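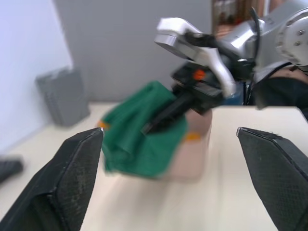 Figure 7.1 A two-arm cell with a cardboard box and a green cloth. The textured pads in the foreground are wear parts and belong in the budget.

Chapter 7
What the Quote Leaves Out

A quote for a robot arm is a short document. It has a price for the arm, a price for the controller, a line for shipping and a line for training, and at the bottom a total that looks like the cost of the project. Most of the trouble described in this chapter starts when somebody copies that total into a budget request.

The task in Figure 7.1 would fill one line of a proposal: "handling of cloth and box." A manager reading that line pictures a person doing it, and a person does it without thinking. The manager then pictures the arm doing it the same way, all day, for the price at the bottom of the page. There is no reason to believe this. Cloth folds and slides, and it never lies the same way twice. A cardboard box can shift when something presses on it. Each of those facts costs money, and the vendor has no duty to tell you how much.

By the end of this chapter you should be able to read an equipment quote line by line, list the costs that are missing, and say no to a purchase that doesn't pay. Expect to say no fairly often.

7.1 The Darnura purchase

Darnura is a mail-order linen business with a single packing floor in Clasilthorpe. Its operations manager, Margit Szűcs, was asked to look into automating the packing of returned table linen. The returns had to be lifted, laid flat, checked for stains and put back in boxes. The work was dull and people kept leaving it.

She asked two integrators for prices. Furine offered a pair of arms with grippers, mounted on a table, with a demonstration at its own site first. Ó Súilleabháin offered a single arm and a feeding device to present the cloth. The two quotes were hard to compare, and both were meant to be. Furine included training but left out spare parts. Ó Súilleabháin included a year of spare parts but charged by the day for changes to the program.

Szűcs and her maintenance lead, Levente Dobos, went to see the Furine demonstration. It went well. The arms handled a cloth, put it in a box and did it again. Dobos asked if they could try one of Darnura's own tablecloths, which they had brought in a bag. They were told that the system had not been set up for that fabric. He wrote this down, and it turned out to be the most useful thing either of them brought home.

Darnura bought the Furine system anyway. The reasons were ordinary ones. Money had been set aside and would be lost if it was not spent by July. The sales director had already mentioned robots to a customer. The demonstration had been good to watch.

Keep those three reasons in mind when you get to the exercises. Two of them have nothing to do with packing linen, and the third is weak.

7.2 Four kinds of cost

We will sort costs into four groups. Other books use more. Four is enough to catch the expensive mistakes.

Purchase cost is what the quote shows. It includes the arm or arms, the controller, the gripper, the table or stand, and delivery. It is the easiest group to get right and usually gets most of the attention in meetings.

Setup cost is what it takes to get from a delivered machine to a working one. Somebody has to decide where the arm goes, run power to it, fence it or otherwise make it safe, and teach it the job. If the job involves soft goods, add time and then add more. Darnura allowed 216 hours for setup. It used 681.

Running cost covers power, wear parts, repairs and the people who stand nearby. Look again at the gripper fingers in Figure 7.1. Their faces have a fine cross-hatched texture, and a textured pad does its job only while the texture lasts. How long that will be depends on the material handled and the force used, and a vendor who has never run your material can't know. Ask for the price of a replacement set and the delivery time. Then ask what happens to the line while you wait.

Exit cost is the one beginners leave out. Machines get moved, sold, scrapped or pushed into a corner. Removing one takes labor, the floor has to be made good, and the old way of doing the work has to be started up again, often with people who have never done it. A plan with no exit cost in it is a plan that assumes success.

7.3 The word "flexible"

Sales material for robot arms leans hard on this word. The claim is that if the first job doesn't work out, the arm can simply be given another. We advise readers to put a value of zero on flexibility unless they can name the second job, the person who will program it and the week in which that person is free.

Darnura's second job was to be the folding of shipping cartons. It was named in the budget request. No one had been assigned to it. When Svenja Fröhlich took over the budget and asked for the plan, she was given the vendor's brochure.

An arm can do many things, and that much of the claim is fair. Each new task needs new fingers or at least new settings, a new safety check and a new round of trial and error. These are setup costs and should be entered as such, a second time, in full.

7.4 Two arms or one?

Two arms can hold and place at the same time, which helps with cloth. They also need more room, more care in keeping them from hitting each other, and two of every spare. The question to put to the vendor is a plain one: which step of my job can't be done with one arm? If the reply is about speed, ask for a timed trial on your own goods. If the reply is about what customers in your field are buying, you have learned only what other people spent.

Ernő Orbán, the production engineer who reviewed the Darnura purchase afterward, found that the second arm was needed for one of the nine steps. He suggested that a clamp could have done it. Furine disagreed and may have been right, but the clamp had never been priced, so there was nothing to argue from. Price the clamp.

7.5 Trials worth paying for

A vendor's demonstration shows that the machine works on the day, with the vendor's goods and the vendor's staff. A trial is something you design. It should use your own material, including the dirty, torn and badly packed part of it. It should run long enough for things to go wrong. It should be run by the people who will have the machine later.

For the returns job, some 600 pieces would have been a reasonable trial. Furine would have charged for it. Szűcs later estimated that the charge would have been small next to the overrun on setup, and she had the sense to put that in writing for her successor.

Write down the pass mark before the trial begins. If you wait until afterward, the pass mark tends to settle just under whatever the machine managed.

Count every human touch. If an operator reaches in to straighten a cloth, that is a touch. If the operator nudges the box back to its place, that is another. Vendors like to report these as "assists" and leave them out of the cycle time. Your payroll will include them.

Review questions

1. Sort the following into the four cost groups: gripper pads, floor repair, a controller, operator training, a service call, moving the arm to another building.

2. Réka Major, a buyer at a hotel laundry, has a quote for a two-arm system to place towels in boxes. The quote includes training and delivery. Write five questions she should send before replying.

3. Darnura gave three reasons for buying. For each one, describe what evidence would have made it a good reason. If you think no evidence could, say so.

4. Study Figure 7.1. Choose two items whose price you would expect to see on a quote and one cost connected with the work that you would not. Explain your choice to someone who has already decided to buy.

5. Find a brochure for any piece of automated equipment. Underline each use of "flexible," "easy" or "seamless." Next to each one, write the name of the person at your workplace or school who would have to make it true.

Section 7.6 works through the Darnura budget in full, beginning with the original request.

14 shares
2 comments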